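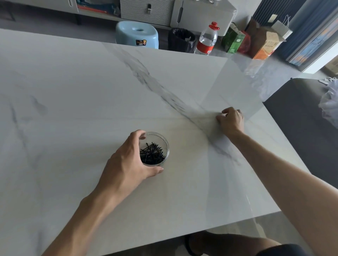

So what do you wear to a work party when the invitation says "smart but fun"? Wear the thing you'd wear to a nice dinner, then add one piece you'd never bring to a meeting.

That was the first answer I got from the woman who plans staff events at Cronin, and I wrote it down fast, having stood in front of my closet in January for 42 minutes before our own winter dinner. (I went with a gray dress. I looked like a filing cabinet!)

She has dressed for 84 of these evenings by her own tally, and she says most people worry about the wrong end. "Start with the shoes," she told me. "You're going to be on your feet, there's never enough seating, and you can't be charming when your toes hurt."
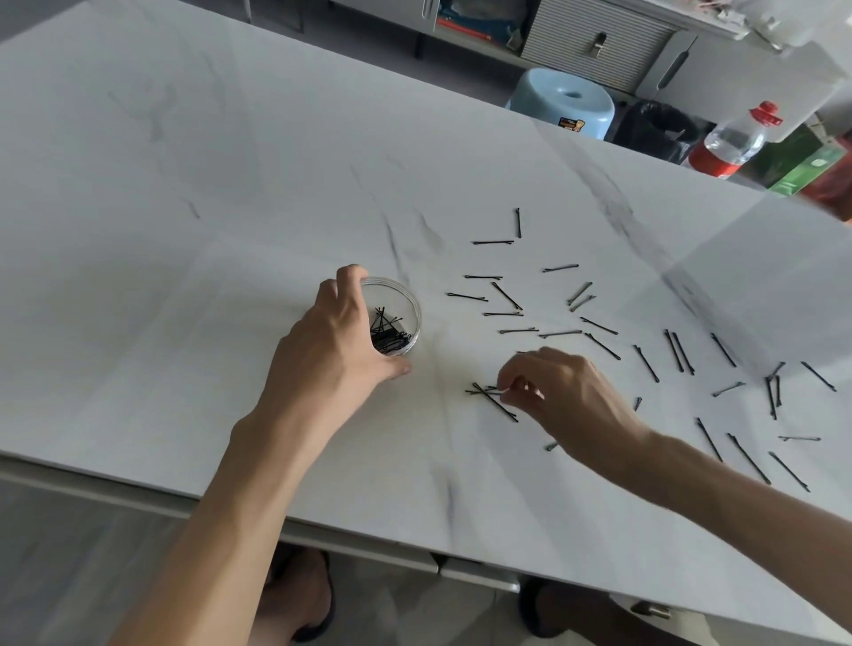 Her other rule is to get ready at home the night before — the whole outfit, coat included — and sit down in it. "If you can't eat a plate of food in it, pick something else." She learned that at a Trestetti dinner in Perton, in a jumpsuit she still can't talk about without wincing.

I asked about sparkle, my weakness. She's all for it. "Earrings, a jacket, whatever you like. I just wouldn't do all of it at once if your boss's boss is there."

And how long do you have to stay? "I'd give it 2 hours," she said. "Get there by 6, say hello to the people who set it up, and eat something before you have a drink."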